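Marlene Desjardins a demandé qu'on se retrouve dans l'arrière-salle d'un café, parce que chez elle, dit-elle, il y a trop de cartons. Elle vient de quitter Zeltel, une plateforme de revente de vêtements entre particuliers où elle a passé 7 ans, d'abord à la modération des annonces, puis à ce que l'entreprise appelait « l'impact ». Elle commande un allongé et me prévient qu'elle n'a pas de révélation à vendre.

« Les gens attendent que je leur raconte un scandale. Je n'en ai pas. J'ai des tableurs. »

J'étais venu, je l'avoue, avec une question simple : la seconde main en ligne réduit-elle la quantité de vêtements neufs achetés ? Tout le secteur répond oui. Les applications vous félicitent à chaque transaction, avec un petit compteur d'eau économisée. J'ai le mien sur mon téléphone. J'aurais sauvé, en un pantalon et un manteau, de quoi remplir plusieurs baignoires. Je n'y ai jamais cru tout à fait, et je voulais savoir si elle y croyait, elle, qui avait travaillé sur ce compteur.

« Le calcul part d'une hypothèse, répond-elle. On suppose que chaque pièce achetée d'occasion remplace une pièce neuve. Si vous retirez cette hypothèse, il reste zéro. Tout le chiffre tient là-dessus. »

Et d'où sort l'hypothèse ?

« D'un questionnaire. On demandait aux acheteurs : sans Zeltel, auriez-vous acheté cet article neuf ? Ils répondaient oui, évidemment. Qui va cocher "non, je m'ennuyais, il était onze heures du soir" ? »

## Ce que disent les vendeurs

Le service de Marlene Desjardins avait fini par poser la question autrement, en s'intéressant à ceux qui vendent. Un petit échantillon, précise-t-elle plusieurs fois : 1494 comptes suivis pendant quelques mois. Elle ne veut pas qu'on lui fasse dire plus que cela. Parmi les vendeurs les plus actifs, 53 % déclaraient se servir de l'argent gagné pour racheter des vêtements, neufs ou non.

« Ça ne prouve rien à soi tout seul. Ils auraient peut-être acheté de toute façon. Mais ça aurait dû nous rendre prudents, et l'étude est restée dans un dossier. Elle n'a pas été enterrée, hein, je vous vois venir. Elle n'intéressait personne. On l'a présentée un matin, il y a eu une question sur la couleur des graphiques, et on est passés au point suivant. »

Je lui demande si elle a encore le document. Non. Je suis donc obligé de la croire sur ces deux nombres, et le lecteur avec moi. Zeltel n'a pas répondu à mes messages.

Ce qui l'a frappée, au-delà des pourcentages, ce sont les réponses libres. Une vendeuse écrivait qu'elle s'autorisait désormais des achats « sans risque », puisqu'elle pourrait toujours remettre la pièce en vente. Un autre tenait ses comptes : telle veste lui avait coûté, revente déduite, le prix d'un sandwich par mois. « Il parlait de sa veste comme d'un abonnement. J'ai trouvé ça assez intelligent, d'ailleurs. Mais allez me dire que c'est de la sobriété. »

## L'autre bout de la chaîne

Pour ne pas rester sur un seul témoignage, j'ai appelé Jolien Wuyts. Elle dirige à Clumside un centre de tri qui reçoit ce que les particuliers n'ont pas réussi à vendre. Elle parle un français rapide, avec des mots flamands quand elle s'énerve, et elle s'énerve assez vite.

« La qualité baisse depuis des années. On accuse toujours la mode à bas prix, d'accord. Mais il y a aussi que les belles pièces ne viennent plus chez nous. Les gens les vendent. Nous, on a le reste. Avant, un manteau de laine payait le tri de tout un sac de t-shirts. Maintenant j'ai le sac, et plus le manteau. »

Je lui fais remarquer que le manteau est quand même porté par quelqu'un, ce qui était le but.

« Oui. Et le sac, il va où ? »

Elle ne me laisse pas le temps de chercher. Une partie part en chiffons d'essuyage, une autre est effilochée pour l'isolation, une autre encore est exportée, et sur celle-là elle reconnaît ne pas savoir grand-chose une fois la marchandise chargée. Elle vend à un négociant, Grellgate, qui revend à d'autres. On lui envoie de temps en temps une attestation. « Je la classe. Je ne vais pas vous dire que je la lis. »

C'est, de toutes les phrases que j'ai notées, celle que j'ai le plus hésité à publier. Je l'ai rappelée pour lui demander si elle la maintenait. Elle la maintient.

Quand je rapporte l'échange à Marlene Desjardins, elle hoche la tête. Elle n'est pas surprise, mais elle se méfie aussi de ce récit-là. « Les centres de tri ont leur intérêt, comme tout le monde. Le manteau de laine qui paye le sac, c'est vrai et c'est commode. Est-ce que les gens donnaient vraiment plus de belles choses, avant ? Moi je me souviens des sacs de ma mère. Il n'y avait pas de manteau de laine dedans. »

## Le temps passé

Reste un argument que les défenseurs de la revente avancent volontiers : elle obligerait chacun à s'occuper de ses vêtements. On les lave, on recoud un bouton, on photographie, on décrit. On apprendrait à regarder ce qu'on possède. L'idée me plaisait. J'en avais même fait, il y a quelque temps, un paragraphe dans un autre article, et je le relis aujourd'hui avec un peu de gêne.

« Regardez les annonces, dit Marlene Desjardins. Quand j'étais à la modération, j'en voyais défiler toute la journée. Le vêtement est jeté sur un lit, la photo est prise de travers, et la description dit "bon état". Bon état, ça ne veut rien dire. On avait 4 catégories d'état et les vendeurs en utilisaient une. »

Elle a pourtant connu des vendeurs scrupuleux. Certains mesuraient l'encolure, signalaient la moindre bouloche, retournaient les manches pour montrer les coutures. Ils vendaient un peu mieux, selon elle, mais pas assez pour rembourser l'heure qu'ils y consacraient. Ceux-là avaient la patience des gens qui aiment le tissu et l'auraient eue sans application.

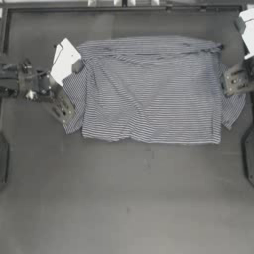

Sur la question du temps, elle est plus dure que sur celle de l'eau. Elle cite le cas d'une collègue qui passait ses soirées à négocier des remises de deux euros avec des inconnus. Au bout d'un hiver, cette collègue avait gagné de quoi s'offrir un week-end et perdu, d'après son propre décompte, bien davantage en heures de sommeil. « Elle disait que ça la détendait. Je n'ai pas de raison de ne pas la croire. Seulement, ce n'est plus une question d'environnement, c'est un loisir. Qu'on l'appelle comme ça et je n'ai plus rien à redire. »

J'objecte que tout le monde n'a pas les moyens d'en faire un loisir. Pour beaucoup de familles, vendre les habits trop petits des enfants paye les suivants, et le discours sur la surconsommation leur passe très au-dessus de la tête.

Elle s'arrête. Elle tourne sa cuillère. « Là, vous avez raison, et c'est le meilleur argument pour ces plateformes. C'est drôle qu'elles s'en servent si peu. Un compteur d'euros pour les parents, ça aurait été honnête. On a préféré un compteur de litres. »

## Ce qu'il faudrait mesurer

Depuis son départ, elle travaille à mi-temps pour Mwakalinga, un petit bureau d'études qui essaie de suivre des armoires entières plutôt que des transactions. Des foyers acceptent de noter tout ce qui entre et tout ce qui sort, y compris les cadeaux et ce qui finit à la poubelle. Le recueil a commencé en septembre. C'est fastidieux, les participants abandonnent, et ceux qui restent sont sans doute plus soigneux que la moyenne. Je le lui dis. Elle le sait.

« On aura un biais énorme. On l'écrira en première page. Je préfère un mauvais chiffre dont on connaît le défaut. »

Je ne suis pas certain de partager cette préférence. Un mauvais chiffre, même accompagné de ses avertissements, finit tôt ou tard dans une brochure où les avertissements ont disparu. Elle a vu la chose se produire chez Zeltel, et rien de ce qu'elle m'a décrit n'empêche que cela recommence ailleurs. Quand je lui demande ce qui est prévu pour l'éviter, elle répond qu'elle relira les communiqués. C'est maigre.

Il y a aussi l'argent. Le bureau vit de contrats, et parmi les clients possibles figurent des enseignes qui ouvrent leurs propres rayons d'occasion, à côté du neuf. Elle m'assure qu'aucune ne finance l'étude en cours. Pour la suivante, elle ne promet rien.

Avant de partir, je lui pose la question que posent tous ceux qui ont un compte sur ces applications, et que je pose donc aussi pour moi : faut-il arrêter ?

« Achetez ce dont vous avez besoin, d'occasion si vous trouvez. Et ne regardez pas le compteur. »

Elle a gardé son compte, précise-t-elle en remettant son manteau. Il lui reste deux paires de bottes à vendre. Elle n'a pas encore fait les photos.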